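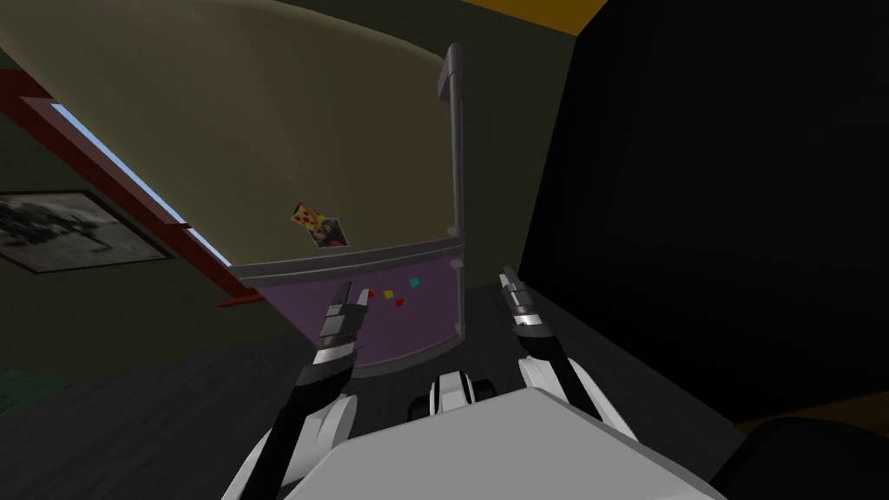
Simulated indoor scene, viewed from the robot's head, with both grippers raised toward the purple lower panel.

Planning the Equipment Budget for a Two-Armed Robot

Posted 21 Feb 2024 by Subbarao Gowda
Filed under: Planning, Purchasing

The equipment plan for the coming year at Prondham has now been submitted, and several readers have asked how the figures were reached. I prepared the plan over the first half of February and set out the main decisions in this post. The views are my own. Prices are left out where the suppliers quoted in confidence.

The plan covers one robot with two arms, to be used for household tasks: opening doors and drawers, moving light objects, and reaching into cupboards. All of our work to date has been done in simulation. The simulated robot has two parallel-jaw grippers and a small sensor housing on the body, and the first draft of the plan was written as a direct copy of that arrangement. The second draft was not.

Simulation time

The first line in the budget is computing. It was tempting to treat it as already paid for, as the workstations are in place and the licenses run until next year. I do not think that is correct. The workstations are shared with two other groups, and time on them is allocated by the week.

I have therefore asked for 300 hours of reserved time before any hardware is delivered. These hours are for reach and clearance studies on kitchen furniture. Tall appliances deserve particular attention. When the body stands close to a large panel, the panel takes up much of the view from the head, and the arms must come up toward it from below. A few inches in the placement of the base can decide whether a handle is within reach, and such questions are far cheaper to settle before a floor plan has been signed.

The hours are scheduled in blocks of 10, with a written note at the close of each block. Unused blocks go back to the shared pool.

Arms and grippers

Two suppliers were invited to quote. Hiltik offered a complete system - base, arms, grippers, controller and one year of support - at a single price. Aerts quoted for each part separately. The Aerts total was lower, but it did not include cabling, mounting plates or the labor to put the parts together. Once those were added the difference was small.

I recommended the complete system. Our technical staff consists of three people, and none of them should spend the spring building adapter plates. The committee may take a different view, and the comparison sheet is attached to the plan so that it can do so.

Spare gripper fingers were moved from the "desirable" list to the "required" list. Fingers that work near door lips and trim will strike them sooner or later, and the delivery time for replacements was quoted at six weeks. Two full sets have been requested.

The test area

The furniture line drew the most comment. Kaltex supplied a price for a mock kitchen consisting of a tall cabinet with an upper and a lower door, a short counter and a set of drawers. An allowance of $3,000 has been entered for it, including delivery but excluding any work on the floor.

A colleague asked whether secondhand appliances would serve as well. They may, and I would welcome them later. For the first stage, however, it is useful to have furniture whose dimensions can be entered into the simulator exactly, so that a failure on the real arm can be compared with the same motion on screen.

A further $300 is set aside for small items: magnets, cards, photographs, handles of various shapes and replacement hinges. The simulated room already has a card and small colored squares on its panels, and I would like the physical one to be similarly furnished. A bare door is not a fair test of what people have at home.

Lighting has no line of its own. Parts of our simulated rooms are very dark, and I intend to find out how much that affects the results before asking for lamps. Should it prove important, the request will come in the second quarter.

Items left out

A second robot was considered and dropped. So was a lifting column for the base, which Hiltik lists as an option and will fit at a later date. Training is included in the first year of support, but travel to it is not - anyone preparing a similar plan should read that clause closely, as I missed it on first reading and had to amend the total.

Insurance remains open. Our present policy covers equipment in fixed positions, and the base is mobile. I have written to the insurer and will add a note to this post when a reply is received.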